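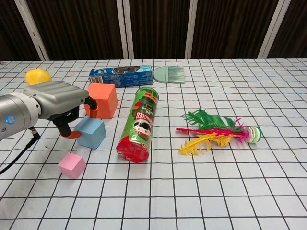 Printed grid cloths are sold by the yard, and most of the returns we handled last season came down to shrinkage that the buyer did not allow for. A woven cotton cloth loses more length than width in its first hot wash, so a pattern that was square on the roll ends up slightly short in one direction. On plain white goods the change is hard to spot. A black grid on a white ground, like the one under the foam cubes, gives it away at once, and it also makes the cloth easy to measure. Lay it flat, pick a run of 11 squares along the length and 11 across the width, and compare the two with a steel rule. Write both figures down before the first wash and repeat after drying.

Kurniawati Menon ran this check on the Stado and Kollár cottons in November. Each piece was washed warm, dried flat and pressed while slightly damp. Both settled after the second wash and stayed put through 5 cycles. The Kollár was the stiffer of the two and needed more steam to lie flat at the corners. A tumble-dried piece of the Stado kept creeping until the fourth wash, and its hem puckered where polyester thread had been used.

For hemming, cut along a printed line only if the print runs true to the weave. Pull one thread near the cut end and see whether it follows the line. If it drifts by more than half a square, cut to the thread and accept an uneven border. A cloth cut to the print will hang crooked after washing, and pressing won't correct it.

Henryk Krawczyk adds a note on ink. Pigment prints should be pressed from the back, with the iron on the cotton setting and no starch until the third wash. Starch applied earlier tends to lift the black and leave gray marks on the white.

The Ridetti cloth is out of stock in the wide width. The narrow width is still cut to order, minimum two yards, pre-washed on request.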